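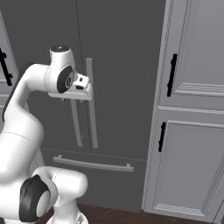

Page last changed: February, 16:20

Lid tests, Grason saucepan, second batch from Grekdale.

Filled the pan with 1000 ml of tap water, lid on, medium burner. Weighed it before and after a long simmer. Lost 231 g. The first batch was better than that, but I used the old scale then, so I wouldn't compare the two too closely.

Carla thinks the steam vent is punched too wide. I measured it against the drawing and it's within tolerance. The rim is the more likely culprit. With the lid pressed down by hand there is still a gap on the side opposite the handle, enough to slip a sheet of paper in.

Pan without lid weighs 741 g. The Mridha spec sheet gives no figure for the bare pan, so Timothée is going to ask Grerance what they have on file.

Handle rivets: 2 per side, all tight. One has a burr on the inside that catches the sponge. Filed it down and marked the pan with tape.

To do: repeat the simmer with the lid turned half a turn. Get a flat plate to check the rim. Carla has the feeler gauges, ask for them back.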